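Teaching a robot to take a PC apart, slowly

I have built and gutted enough desktop computers to think of it as a job for one hand and a cup of tea. Then I started a contract at Platby, where the same job is done by remote control, and I've had to revise my opinion of myself.

The idea is simple enough to explain at a party. You drive the arm through the task, the software (Wurnix, which crashes less than it used to) records every movement, and after enough good runs the robot is supposed to have a go on its own. Our target is 300 good runs. I have done 20, and I'm being generous with the word good.

Most of my trouble is with cables. When you reach into a computer with your own fingers, you push the wires aside without noticing you've done it. A gripper notices nothing, so you have to notice for it. You watch the plates, the linkages and the yellow wire you were sure was further away, and all the while your thumb is getting tired. I have developed strong feelings about SATA leads – the blue one in particular, which always seems to be exactly where I was planning to go next. 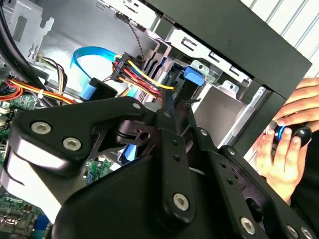
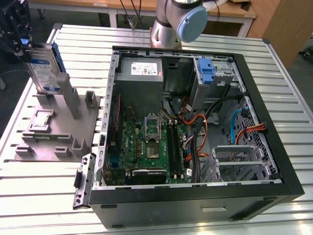

The old Dell with its side off, close in at the wiring and then from further back with the fixture plate alongside.

The plate was my one good suggestion. In my first week we put parts down on the bare bench, and every run ended with the drive in a slightly different spot, facing a slightly different way. Now the drive has a place to stand and the heat spreader has its own square recess. My success rate went up at once, and I took full credit until someone pointed out that the Tsai bench had been using a plate like it since December.

What I hadn't expected is how much of my own fidgeting ends up in the recordings. I hover. I go in, lose my nerve, back out, and go in again at the same angle. Played back at double speed it looks like a pigeon considering a chip. The first model we trained on my runs did the hover beautifully, twice, and then stopped above the drive cage as if waiting for permission.

So I'm trying to be more decisive. Pick a line, go in, close, lift, done. Anything over 2 minutes gets thrown away, as does anything where I swore loudly enough to jog the controller. By that standard I kept 8 this afternoon, and my wrist would like it known that it wants a chair with arms.

Next up is the Metov case, which is smaller and has more cables in it.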